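The woman who runs the paper-folding evenings at Stotside library has been folding since she was nine, and she still gets excited about a plain square. "I open a new pack and I want to cancel my afternoon," she says, laughing. We met in June 2018 at Baek, the café across the street, and by the time the coffee came she had already folded the receipt into a boat.

She learned from a library book that had lost its last pages, so for years she knew the first half of a crane and had to guess the rest. "I made some very odd birds! I loved them. I didn't see a proper crane until I was in high school, and I thought mine had more personality."

Her group started with four people and a pot of tea. Now 33 come along on a good night, and she has a closet at home with 2,000 sheets in it, sorted by weight and then by color. Most of it comes from Tudau, a small paper shop two towns over that cuts its squares by hand. She'll happily spend an hour in there and come out with one pack.

What does she tell beginners? "Go slow on the first crease. Everything sits on that one. If it's off by a hair, your last fold will be off by a mile, and you'll blame your fingers." She likes to start people on the diagonal fold, corner to corner, and keep them there longer than they expect.

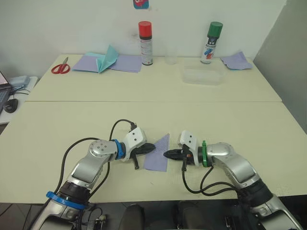
*A small purple triangle of paper on a pale tabletop.*

"You can do so much from a triangle," she says. "A cup, a dog's face, a tulip. Kids get a dog in two minutes and then they want to make 40 of them, and I say great, make 40!"

Her own big project is a wall hanging called Flikow, made of 900 folded units that lock together without glue. She has been at it for two winters, mostly at the kitchen table with the radio on. The pattern came to her on a train, looking at roof tiles, and she drew it on the back of her ticket – she still has the ticket. It should be ready to hang in the library's stairwell in September.

I asked if she ever gets tired of repeating the same unit. She shook her head before I'd finished. "Around the tenth one your hands take over and your mind goes wandering. I've planned whole vacations that way."

Then she slid the receipt boat across to me and showed me how to fold a second one to match. Mine leaned to the left. She said to keep it.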